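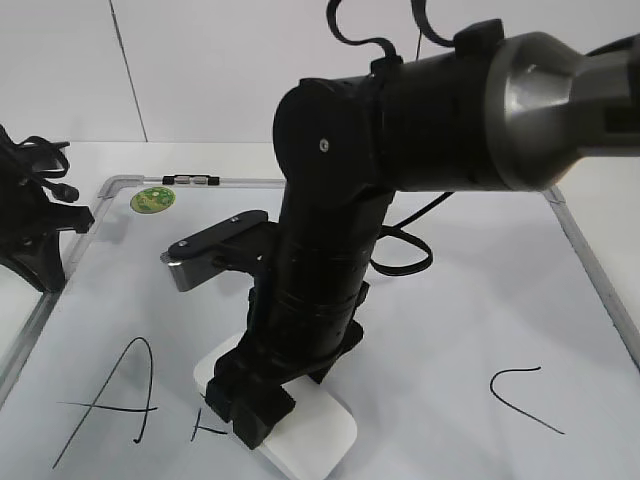

글쓴이 Laurier Thibodeau

작은 화이트보드를 탁자에 눕혀 놓고 쓰는 분들이 제 주변에 꽤 계세요. 저도 장 볼 것이며 글자 연습이며 뭐든 검정 마커로 큼직하게 적는 편인데, 쓰는 건 즐겁지만 지우는 건 늘 뒤로 미루게 되지요. 그렇게 며칠 두면 글씨가 판에 딱 붙어서, 마른 지우개로는 아무리 문질러도 회색 얼룩만 번진답니다(저희 Miltadham 집 부엌에 있는 판은 한번은 18일이나 그대로 뒀어요!).

우선 지우개를 눕혀서 바닥 면 전체가 판에 닿게 하세요. 모서리만 대고 박박 긁으면 힘은 힘대로 들고 자국도 남아요. 위에서 아래로, 한 방향으로 천천히 밀면 됩니다. 큰 글씨는 획 끝에서 시작해 안쪽으로 모아 오는 게 저는 편하더라고요.

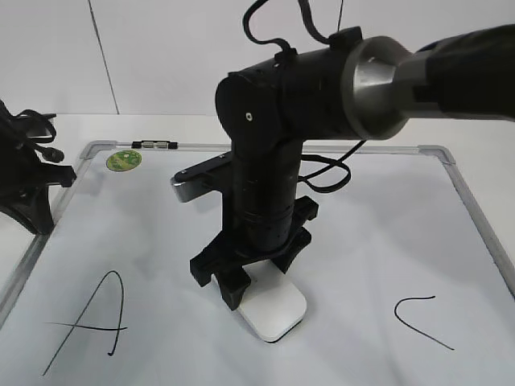
A와 C 모양 획이 남은 판, 그리고 흰 지우개

그래도 안 지워지는 획은 그 위에 같은 마커로 한 번 덧쓴 다음, 마르기 전에 얼른 닦아 보세요. 어지간한 건 이걸로 같이 떨어집니다. 마지막에는 물을 꼭 짠 천으로 한 번, 마른 천으로 또 한 번 닦아 주시고요. 알루미늄 테두리와 모서리 캡 사이에는 가루가 잘 끼니까 면봉으로 살살 훑어 주세요.

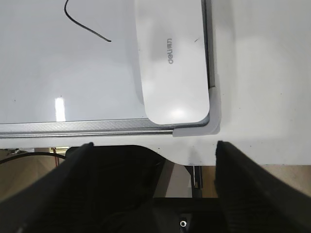 마지막 수정: 8월

다 닦은 판은 창 쪽으로 비스듬히 들여다보면 덜 닦인 데가 금방 보여요. 빛이 비친 자리에 뿌연 줄이 있으면 마른 천으로 다시 한번요. 지우개 바닥도 가끔은 바깥에서 톡톡 털어 주시고, 천으로 된 면이면 미지근한 물에 조물조물 빨아 그늘에서 말리세요. 저는 수요일 저녁 설거지를 마치고 나서 하는데, 차 한 잔 우러날 동안이면 끝난답니다.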